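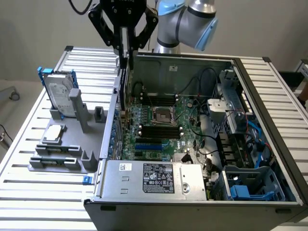 Flora Gunn

I got off the 91 one stop too early, walked the wrong way round the college, and arrived at Room 343 with my coat over my arm and my questions in a muddle. Piroska Borbély had already put the kettle on. She runs the Skilow project, the second-year students' option in robot assembly, and I'd been pestering her for a chat ever since I heard that her class had given up on coloured blocks and gone over to computers. Taking them apart and putting them together again, I mean, with an arm doing the handling.

"I was fed up with blocks," she told me. "You can be very sloppy with a block. You drop it a bit to one side and it's still more or less where you wanted it. Try that with a memory module and see how far you get."

So the students get an old desktop tower, a Dell, laid on its side with the panel off, and a grey printed holder next to it for the parts. The hard drive stands upright in its blue caddy, the memory modules lie in a pair of grooves, and there's a square recess for the processor. I loved the holder, I have to say. It looks like something you'd keep in a kitchen drawer if you were a much tidier person than I am.

Zsolt Dobos designed it, and he was a bit shy about taking the praise. "The first ones were horrible," he said. "I made the grooves an exact fit for the memory, which sounds clever, and then you couldn't get it out again without lifting the whole thing off the table. Piroska let me find that out for myself."

Did she know?

"Of course I knew," said Piroska. "He'd have argued if I'd told him."

They work in pairs and each pair picks a part. The hard drive is popular, being big and easy to get hold of, and the memory goes next. What gets left over is the graphics card, and that's how Zsolt ended up with it, along with his partner Imre Lakatos. They were both off with the same cold on the day the parts were shared out! I asked whether they minded.

"At first, yes, loads," said Imre. "Now I think we got the best one. When it's right you can tell straight away, and when it's wrong you've got something to talk about."
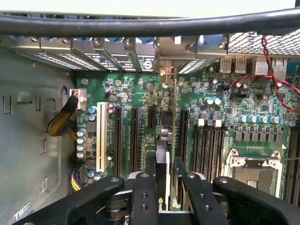 What I really wanted to know was how you teach a thing like this, as most of us would struggle to explain how we do it ourselves. Piroska has them fit every part by hand first, over and over, saying out loud what they feel. Then they do it with two fingers only, to get a sense of how little the gripper has to work with. It makes for a noisy lesson, by all accounts. Imre said the card was where that exercise made sense to him: you've got one black finger on either side of it, the long slots running away underneath, and the moment when it's upright and partly in is the one where people want to shove. "You want to push hard and be done," he said. "But if it's leaning, pushing only makes it lean more. You've got to stop, straighten up, then go."

I tried the two-finger business with a spare card at the back of the room and was hopeless. Imre was very kind about it.

We had our tea then, and talked about Fodor, which is the in-house competition at the end of the course. Each pair gets one go at fitting their part while the rest of the year watches. There are marks for the result, but there are also marks for the notebook, and Piroska is fierce about notebooks. Everything that goes wrong has to be written down on the day, in a full sentence. "'Didn't work' isn't a sentence," she said. (It isn't!) Zsolt showed me his, and there are more than 100 entries in it, some of them very cross. One just says that the angle was fine and the trouble was him.

Ákos Hajdu won Fodor last time with the processor, and he still drops in to help the new lot. He'd come by for a biscuit while I was there, so I grabbed him as well. He told me he'd spent weeks on the lifting and hardly any time on the letting go, and then had to start again from the other end. "Everyone practises the picking up," he said. "Putting down is harder. You have to open the fingers without dragging the thing with you."

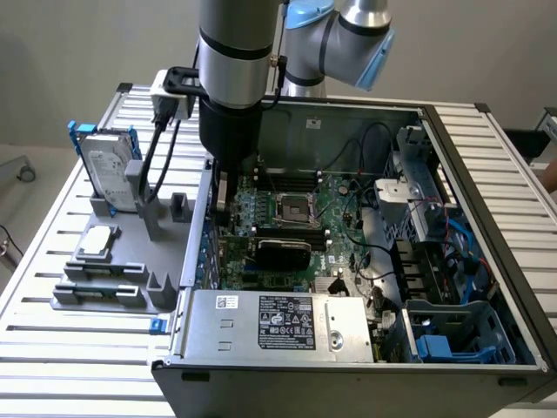 How much programming do you need before you start the course?

"None to begin with," Piroska said. "We start everyone from scratch in September, and they learn what they need as they go along. I'd like them to be able to follow a drawing, and to own a pencil."

She'd like to run it for younger pupils too. There's a plan for a Saturday version, under the name Pusa, with bigger parts and a simpler case, and she's talking to a couple of local schools about it. The sticking point is space, as it usually is.

I asked Zsolt what he'd do differently if he were starting the year again. He thought about it for so long that Imre answered for him.

"Not get that cold," said Imre.

"I'd make the holder heavier," said Zsolt.

Posted in: Interviews, Student Projects, Robotics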